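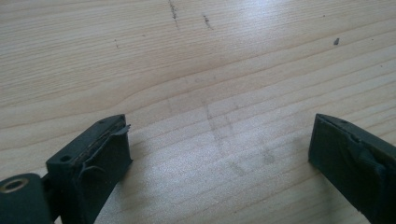 I've been chewing on the participle question all week and I think I've changed my mind, so bear with me. The proposal was that a form like "worn" or "frayed" should get its own adjective entry in the learner's dictionary only when it passes the "very" test (very worn, fine; very peeled, hmm). Sounds sensible, and I voted for it! But then you try it on a real thing. Take a gripper finger with a rubber pad along its tip, all ragged and scuffed: I'd call the edges frayed without blinking, and I'd also say they are peeling, and "very peeling" is hopeless. Does "peeling" stay buried under the verb, then? A learner who wants to say what the pad looks like won't go hunting in sense 3 of "peel", somewhere after the oranges.

So that's my trouble. The message I'm answering is below. I've trimmed it, and apologies to whoever was attached to the part about hyphens.

> On April 25, 2025, the Polier editing group wrote:
>
> Dear all,
>
> We have now been through the first batch of participial adjectives for Ranora and would like the list's opinion before we go on. There were 39 headwords in the batch. Our feeling is that most of them do not need a separate entry. The test we used was whether the word can take "very", with a second look at whether it can follow "seem" (it seems broken, it seems tired).
>
> The trouble with giving them all entries is space, and also repetition. The definition of "cracked" is hardly more than "having cracked" or "having been cracked", and a reader who knows the verb gains little. If we let them all in, we shall have to let in the -ing forms as well, and we do not see where one would stop.
>
> We would therefore propose:
>
> – own entry if the form passes both tests
> – a bold run-on at the end of the verb entry if it passes one
> – nothing if it passes neither, though it may still turn up in an example sentence
>
> Could people let us know if they can live with this? The Salameh version has entries for nearly everything and we find it quite hard to use.
>
> With thanks,
> the Polier group

Okay, a few things on that.

First, "seem" is a much better test than "very", and I'd happily drop "very" altogether. Degree is a separate matter. "Married" doesn't like "very" (outside of jokes) and I can't imagine leaving it out. Same with "closed", same with "frozen" when it's peas. These are words people look up, and they look them up as adjectives.

Second, I don't buy the argument that a reader who knows the verb gains little. Our readers are learners. A lot of them meet the adjective years before they meet the verb! My evening students in Nollel all know "tired", and I'd bet that hardly one of them has ever had occasion to say "the walk tired me". They know "interested" and "bored" too, and they mix them up with "interesting" and "boring" in every single essay, which to me is the best reason there is for giving both members of the pair a proper entry with a little note between them.
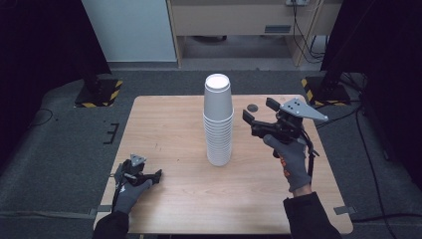 Despina Pascu
List member and volunteer reader, Ranora learner's dictionary

Third – and this is where I may lose some of you – I think the -ing forms scare us more than they should. I sat down with the sample pages and a pencil and went through 20 verbs of change and damage, the crack, rust, fade, peel sort. The ones where I wanted an entry for the -ing form came to five. That's it. "Peeling" was one of them (peeling paint, peeling wallpaper, a peeling nose after a weekend at the beach), and so was "fading". For the others the verb entry with one good example did the job. So the flood the Polier group worries about looks more like a puddle to me, at least in this corner of the vocabulary. Emotion verbs would be worse, I admit. Somebody who has the full list should try it on those.

What I'd like in place of the two tests is a plain question to the corpus: does this form stand in front of a noun often enough? We have the frequency counts already. If a form turns up before a noun some 300 times in the Ranora texts, I'd say it has earned its line, whatever "very" thinks about it. I picked that number with my finger in the air, so argue with it all you like. The one snag is that the tagger is awful at exactly this, and it calls "broken" a verb in "a broken chair" often enough to make me grumble. We would have to check the borderline ones by hand. I'm willing to take a share, as long as it's not the letter S.

About Salameh being hard to use: I agree, but I'm not sure the number of entries is what does it. The type is tiny and the cross-references go round in circles. Look up "worn" and it sends you to "wear", and "wear" sends you to "worn out", where you find a definition in smaller print than the rest. With a decent layout the same entries would be perfectly pleasant to read.

Oh, and on the run-ons: please could they have an example each? A bold word at the bottom of an entry with nothing after it is no help to anybody who doesn't know how to use it yet. Even three words would do.

I can have marked-up pages back to the group in June if that isn't too late. If the decision has to be made before then, put me down as yes to "seem", no to "very", and yes to letting "peeling" in.

Despina

Print this message | E-mail this message

Recent messages on this list
Re: Hyphens in run-ons (was: participial adjectives)
Countable or not? "Advice" and its friends
Tagger errors in the Ranora texts, please add yours
Re: Re: How long should an example sentence be
Phrasal verbs: where to put "wear out"
Meeting notes, Nollel reading group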